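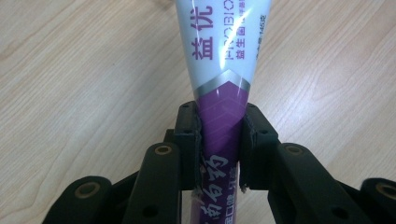 The protocol required 2,000 grasps, and by the end of April Aqeel Ansari had 17 left.

He had divided the set into two conditions. In the first, the operator closed the fingers until the object stopped slipping and then held. In the second, the operator closed to the same width and kept closing for a further count of four. The hypothesis was that a policy trained on the second set would deform soft packaging without dropping it. Kanaan, who had written the hypothesis, had since moved to the Skarkia office and answered messages in the evening.

The result so far was that there was no result. Plotted against finger width, the two conditions lay on top of each other. Ansari had replotted them on a log axis, which made them lie on top of each other more steeply.

He reread the log from the start. Entry one was dated 17/04/2023 and said: tube, upright, low grip, pads replaced. The entries after it said much the same, except that the pads were not mentioned again. He turned the left finger toward the lamp. The edge of the pad had gone to fibers. He pressed it with his thumbnail and a fleck came away.

A worn pad gives. If it gave enough, the width reading would go on falling after the tube had stopped moving, and the second condition would be measuring the pad. The first would be measuring some of the pad as well. He wrote this down in the notes column, where the software permitted eighty characters, and had to shorten it to "pad compliance, see me."

There was a spare pair in the drawer marked Greltari. Fitting them would take ten minutes and would make the last 17 grasps incomparable with the rest. Not fitting them would make all of them comparable and possibly meaningless. The protocol did not cover the case. He had written the protocol.

He wrote to Kanaan and asked which was preferred.

The reply came at 7:40. "How does the tube look?"

Ansari considered the question. He had logged width, force and time. He had not logged the tube. It had no column.

"Squeezed," he wrote.

"In both conditions?"

"It is the same tube."

Kanaan did not reply for a while. Ansari unscrewed the left pad, put it in an envelope, and wrote the last grasp number on the flap. Then he did the right. He opened a new file, named it Pramwood 2, and added a column.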